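Battery drops from 40 percent to shutdown, but the health reading says normal. Calibration or replacement?

Posted in Laptops and Power
Asked by Aba Akpalu
Tags: battery, sleep, shutdown, macOS

I have an Apple laptop that I use for bookkeeping and light photo work. It is plugged in most of the day and comes off the charger for a few hours in the late afternoon. Since June it has started shutting down without a warning while the menu bar still shows between 30 and 40 percent. When I plug it back in and start it up, the reading is sometimes 3 percent and sometimes back where it was before.

What I have checked so far:

Cycle count in System Information is 612.
Condition is listed as Normal.
Optimized charging is on.
The charger is the one that came with the machine.
The case closes flat and does not rock on a desk. The trackpad clicks normally in all corners.

It also loses charge with the lid closed. On Thursday I shut the lid at 11 p.m. with a full charge and it was down to 50 percent by breakfast. Nothing was plugged into it.

I have read that you should run the battery flat and charge it to full to "recalibrate" it. I have also read that this damages the battery. The repair counter at Mensah quoted me for a new battery without running any test, and I would like to know whether that is justified before I spend the money. I would also like to know if the shutdowns and the overnight loss are one fault or two.

I use a small tool called Skorkell that starts at login and syncs client folders. I mention it because it was updated at about the time this began.

Evelien Baert
Accepted by the poster

Treat them as two faults until you have evidence that they are one. The shutdown under load is most likely the battery. The overnight loss may be the battery, but it is more often software keeping the machine awake.

Start with the shutdown. The percentage in the menu bar is not measured directly. A controller in the battery pack tracks the charge going in and out, compares it with the cell voltage, and estimates what remains. The machine does not turn off because the percentage reaches a certain figure. It turns off because the voltage falls below what the system needs to run. In a worn pack, internal resistance rises, and voltage sags when the processor asks for a lot of current at once. The estimate can be fairly accurate for a light load and the machine will still cut out when you export a batch of photos.

That also explains the two different readings after a restart. With the load removed, the voltage recovers. Sometimes the controller corrects its estimate downward and sometimes it does not.

The condition label is a poor guide at your cycle count. It is based mainly on remaining capacity compared with design capacity. A pack can hold a decent amount of charge and still be unable to deliver it quickly. Look at the actual numbers. Open Terminal and enter:

ioreg -rn AppleSmartBattery

The output is long. Find the entries for DesignCapacity, the raw maximum capacity, CycleCount and Voltage. On newer models the plain MaxCapacity entry is a percentage, so use the one with Raw in its name. Divide the raw maximum by the design capacity. Write the result down along with the charge level at the time.

Then do a load test:

Save all work and quit everything you need to keep. An abrupt power loss can damage an open file.
Charge to full and leave it on the charger for two more hours.
Unplug it and set the screen to full brightness.
Run a demanding job, such as a long video export of a file you don't care about.
Check the Voltage entry every few minutes and note it next to the percentage.
When it shuts down, note the last reading, then restart on the charger.
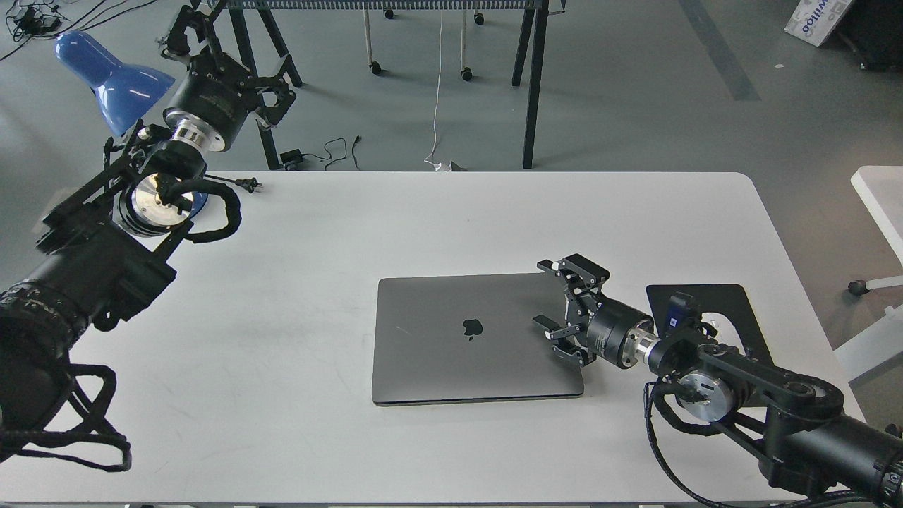 Repeat the test the next day with a light load, for instance a local video at half brightness. If the machine runs down smoothly to a low percentage on the light load but cuts out at 35 percent on the heavy one, the pack has high resistance and no amount of calibration will help. If it cuts out at the same percentage both times, the estimate itself is off, and a full cycle may correct it.

On calibration: one complete discharge and charge does not harm the battery in any way you would notice. It gives the controller two known reference points. Making a weekly habit of it adds wear and gives you nothing back. On recent machines the controller handles this by itself and the procedure is seldom needed. If the load test already ran the battery flat, you have done it.

Now the overnight loss. Half the charge in one night is far too much for a sleeping laptop. Normal is a few percent. Enter:

pmset -g assertions

This lists every process that is currently holding the system awake. Run it while you are using the machine normally, then again after you have quit Skorkell. If you see a line with PreventUserIdleSystemSleep or PreventSystemSleep and the name of the sync tool, that is a lead, though closing the lid should override the idle one. For the history, use:

pmset -g log | grep -e "Wake from" -e "DarkWake"

Look at the entries between 11 p.m. and the morning. A handful of DarkWake entries is expected. An entry every couple of minutes is not. The reason is given on each line, and network activity is the usual one.

Next, turn off wake for network access in the battery settings and repeat the overnight test with the sync tool removed from your login items. Change one of those per night if you want to know which was responsible. Record the charge at lid close and at lid open.

As for the quote, a shop that offers a replacement at 612 cycles is not necessarily wrong. I would still ask them to run a diagnostic first and give you the printout. Look up the rated cycle count for your model too, as it varies by year.

Comments

Aba Akpalu: Raw maximum divided by design comes to 0.81. It died at 37 percent on the export and ran down to 2 percent on the video. So that is resistance, if I have followed you. The log has a DarkWake every two or three minutes all night.

Evelien Baert: Yes. That result is as clear as this test gets. Replace the pack. Deal with the wakes separately or the new one will drain overnight as well.

Aba Akpalu: Removed Skorkell from login items last night and left the network setting alone. Lost 3 percent. I will write to their support.

Selvaraj Selvanayagam

Same symptoms on mine. I reset the SMC and it went away for a week or so, then came back. Replaced the battery in the end. Try the reset first, it's free. Shut down, hold the left Shift, Control and Option keys plus the power button for ten seconds, let go, start up.

Comments

Evelien Baert: Those keys apply to some Intel models only. On Apple silicon there is no separate SMC reset. A shutdown and restart is the nearest thing. The poster has not said which one they have.

Selvaraj Selvanayagam: Fair, mine is Intel.

Miroslava Krajčí

Agree with the diagnosis above. A few points about the replacement, as it was part of the original post.

Third-party packs vary a lot. I fitted one from Flerngate to an older machine and it reported a design capacity that it did not come close to holding after two months. I fitted one from Urna to the same model and it has been stable. That is a sample of two and I would not build a rule on it. What matters more is that the seller states a manufacturing date. Lithium cells age on the shelf, and a pack that has been sitting in a warehouse for three years is not new in any useful sense.

If you plan to do it yourself, check how the battery is held in. On many models it is glued to the top case, and the approved repair replaces the whole assembly. Removing glued cells means solvent and slow prying with a plastic card. Never use a metal tool. A punctured cell can catch fire, and the smoke is toxic. Discharge the pack below 25 percent before you open the machine, and disconnect the battery cable from the board before touching anything else inside.

Stop using it right away if the trackpad becomes stiff, the lid no longer closes evenly or the bottom cover bulges. Those are signs of swelling. Don't charge it in that state, and don't press the case back into shape.

After the swap, let it charge to full once and don't worry about the percentage for the first few days. The controller in the new pack needs some use before its estimates settle. Since your machine sits on the charger most of the day, leave optimized charging on. If your model and system version have a charge limit setting, 80 percent is a sensible choice for desk use. Heat combined with a constant full charge ages cells faster than moderate cycling does.

Old packs go to a battery collection point. Tape over the connector first.

Comments

Akosua Adjei: Does the 80 percent limit matter if I only plug in at night? Mine gets used on battery all day.

Miroslava Krajčí: Much less. If you need the full charge during the day, use the full charge. The limit is for machines that sit at 100 for long periods.

Akosua Adjei: Thanks. Leaving it off then.

Aba Akpalu: Mensah ran the diagnostic when I asked. It came back as "service recommended." Going ahead with the replacement there, the pack in mine is glued and I don't want to deal with solvent.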